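Search products
All categories
Go

Dostthorpe Two-Arm Bench

The Dostthorpe is a workbench with two arms, built for small shops that do a lot of sorting, kitting and light packing by hand and would like to do a bit less of it. We make it in Skollusville, and we use it ourselves every working day, so most of what you'll read on this page comes from standing next to one.

What it does

You show it a job by moving the arms through it a few times. It then repeats the job at a steady pace and stops when it's unsure. A light comes on at the post, someone walks over, sorts out the odd part and presses the green button. That's the whole routine, and we love how ordinary it has become – people now treat the bench the way they treat the label printer.

Changing from one job to another takes almost 20 minutes once you've done it before. The first time, give yourself a morning and a pot of tea.

What changes for the crew

This is the part we get most excited about! At Escobedo, a parts supplier that took an early bench in September, the kitting crew used to spend whole shifts on the same reach and turn. Sore wrists and shoulders came with the job. Now the bench handles the repeat picks and the crew looks after the mixed orders, the checking and the calls to customers when something is short. They also decide which jobs go on the bench and which stay off it. Anything floppy or tangled stays off it, by their choice, and we think they're right.

It does change the feel of the day. There's less chatting over the bins and more walking between stations, and a few people missed the old rhythm at first. Swapping the bench duty every 2 hours helped a great deal. We'd suggest planning those swaps before the bench arrives, with the people who'll be doing them, and setting aside paid time for practice.

Nobody needs a programming background. The crew members who pick it up fastest tend to be the ones who already know the parts well, the ones who can tell by feel that a batch is off.

What's included

– Two arms with flat-finger grippers
– Bench top, frame and levelling feet
– Light post with stop and resume buttons
– Drovelard job software, with updates for the first 2 years
– A spare set of fingers
– On-site setup and a training day for up to 7 people

Looking after it

Wipe the top down at the end of each shift with a damp cloth and mild soap. Check the finger screws weekly and the cables monthly. Scuffs on the fingers are normal and don't affect the grip, but swap a finger if the tip is bent. The power lead should stay clear of the walkway, so think about where your outlets are before you pick a spot.

Ordering

Benches are built to order. Send us a short note on the parts you handle and how your shifts run, and we'll tell you frankly whether it's a good fit. If it would help your crew to try one first, they're welcome at the Skollusville shop.

Page updated 2024-03-03
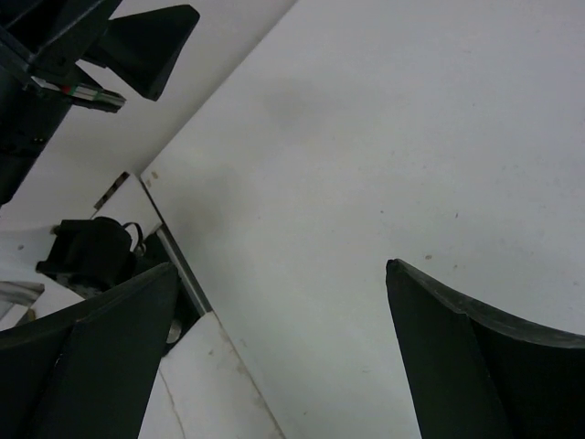
Can one person look after the bench and still do other work?

Most crews do it that way, with one person on bench duty who packs or checks orders close by and comes over when the light goes on.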